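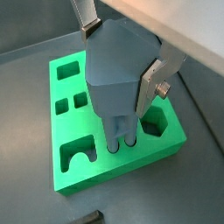

Peg boards back at the Kairys toy library

7/25/18

The peg and hole boards are on the shelf again after the spring clear-out. Each set is a solid board with shaped holes and the plastic pieces that go into them. The round holes are the easiest to start with. A piece with two pegs takes longer, as both pegs have to line up before either will go down properly, and children often get one in and then push hard on the other. Lifting it out and starting again usually works better.

Boards can be borrowed for 22 days. Please check the pieces against the card in the bag before bringing a set back, and tell the desk if one is missing. Spares come from Tendska and can take most of a month. Wash the plastic in warm soapy water and dry the holes with a twisted cloth.

The library lent 1358 items last year, and puzzles and boards made up 300 of those. The Jadum Road branch has a smaller selection and is closed for the last week of July.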